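3. Materials and Table Layout

3.1 The container

All of the tidying layouts in this study use one kind of container, an open storage bin of white plastic with rounded corners and a slot-shaped handle opening at each end. We chose it from the Allano range after trying a deeper Kondier box in the pilot sessions. With the deeper box, raters who worked from pictures could not tell whether a small item lay on the floor of the box or was missing. The lower walls of the present bin leave the floor in view from the seat side of the table.

The bin is set down empty and at an angle to the table edges. In the pilot, a bin squared to the front edge led raters to describe every item as simply "left" or "right" of it. With the bin turned, they made more use of words such as "behind" and "near the front", and those are the words the layout task is meant to collect.

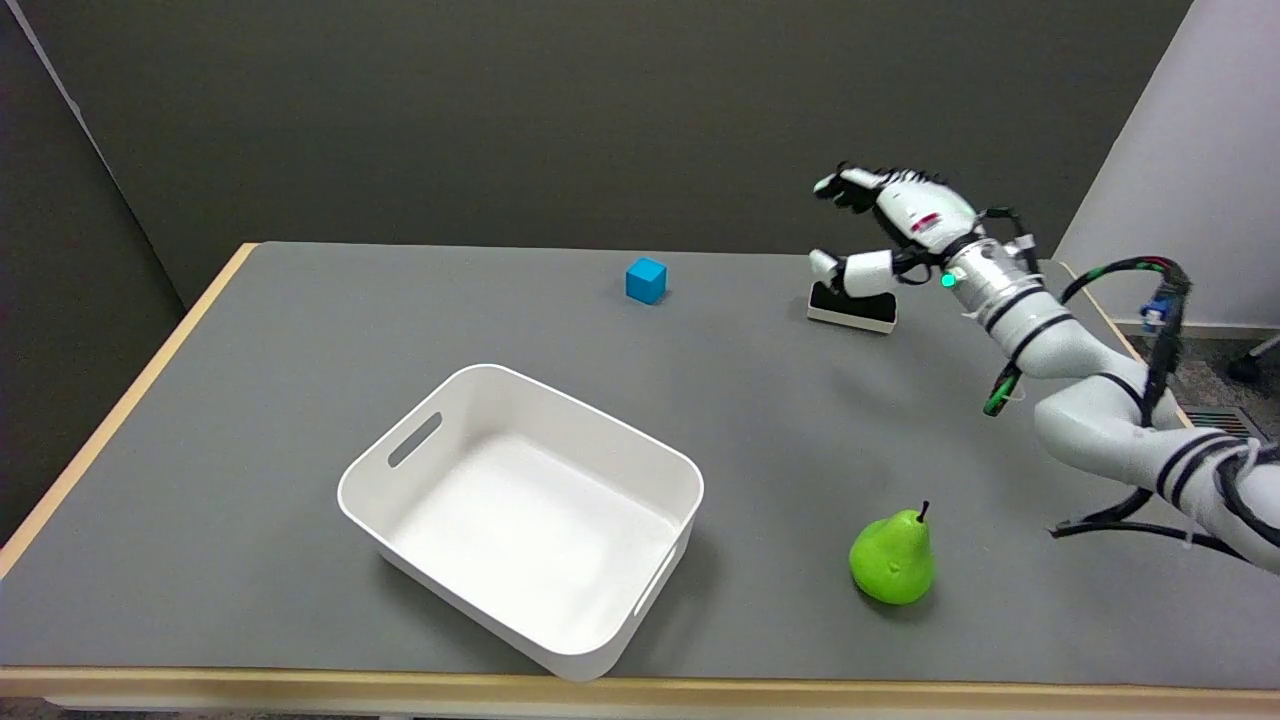
3.2 The loose items

Three items go with the bin in the base set: a green pear, a small blue cube and a black-and-white whiteboard eraser. They were picked from a longer list by Radwa Zerouali, using naming data from the Cherkaoui household survey. The survey asked respondents to name common things and to say where in the home each one is kept. The pear and the cube were named with little variation. The eraser was named less evenly – "sponge", "pad" and "brush" all came up – and we kept it for that reason, as the set needed one item whose name and proper place are open to dispute.

The items also differ in how they stand. The pear is placed upright with its stem pointing up, and a layout is not recorded if it has tipped over. The cube may rest on any face. The eraser lies flat with the black side up, so that both its colors can be seen from the front.

3.3 Placement

The table has a gray top with a light wooden edge, and the wall behind it is dark gray. In the spread layout, the bin goes left of center toward the front. The pear stands to its right, near the front of the table. The cube is placed farther back by itself, and the eraser lies to the right of the cube, also toward the back. No loose item touches another or touches the bin.

Placement is done by eye. Aravind Nair tested a printed mat with outlines in the first month, but raters began to refer to the outlines in their answers and the mat was dropped. Small differences in position and angle between repeats of a layout are therefore expected, and we treat them as part of the material.

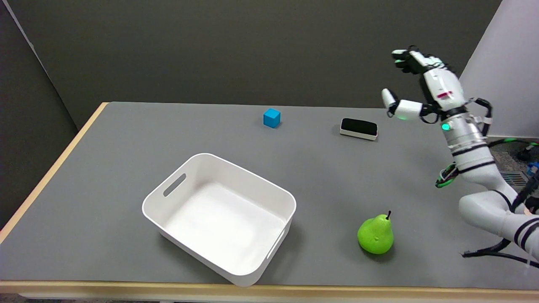

Figure 3. Spread layout with the bin empty and the pear, cube and eraser on the table.

3.4 Rating task

Each rater saw a layout and answered two questions in writing: which items should go in the bin, and in what order. We collected 609 responses. Those left blank or answered with a single word were removed, and 500 of the rest were drawn at random for coding. Two coders used the Dastent scheme, which separates reasons based on kind (food, toy, office supply) from reasons based on distance. A further 40 responses were coded by both as a check – disagreements were settled by discussion, and most of them concerned the eraser.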